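3.2 Collecting the kitchen demonstrations

All demonstrations in the Sikum set were gathered by hand, with no robot in the room. Each person holds a gripper and carries out the task at a normal kitchen pace, while the camera on the tool records the view that the policy will later be given. We like this way of working very much. A new collector can be making useful recordings within the first morning, and the variety of movement we get back is far wider than anything we managed with the teleoperated arm in our earlier Proker study.

The set holds 2288 demonstrations, of which 966 involve contact with loose or grainy material on crockery. We had first planned these as a small side group. Kwabena Laryea argued for making them a main part of the set after the February trials, and the results in Section 5 bear him out. Small grains shift when they are touched and are partly hidden by the tool at the moment that matters most. A policy trained only on cups, boxes and bottles never meets this problem, and it was a real pleasure to see how much the grainy tasks added to its behaviour elsewhere.

Collectors were asked to leave the worktop as a household might leave it. Crockery, jars and utensils stay on the table, patterned cloths are welcome, and shiny plates are used along with dull ones. Lærke Baldursdóttir set up the first kitchens at Thygesen and wrote the short guide that all later sites followed. It fixes the start and end of a recording and says very little about what lies between them. Two people may work at the same table, so a second device or a gloved hand can come into view (Figure 4). We keep such recordings in the training set. Removing them in an early version cost us nearly 400 demonstrations and made the policy worse at shared tables.

Recordings were checked in Zaroter, our labelling tool, which plays the video beside the finger opening and the estimated path of the wrist. A recording was dropped if tracking was lost during contact or if the task was left unfinished. We also held back 80 demonstrations from kitchens that appear nowhere else in the set, and these form the test group used in Section 5.1.

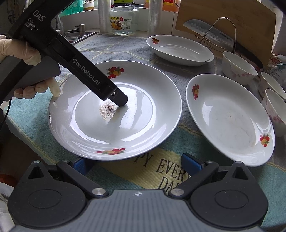 Figure 4. View from the hand-held gripper during collection. The tip of a second device, held in a gloved hand, touches a small pile of pale and dark granules on a glossy white plate.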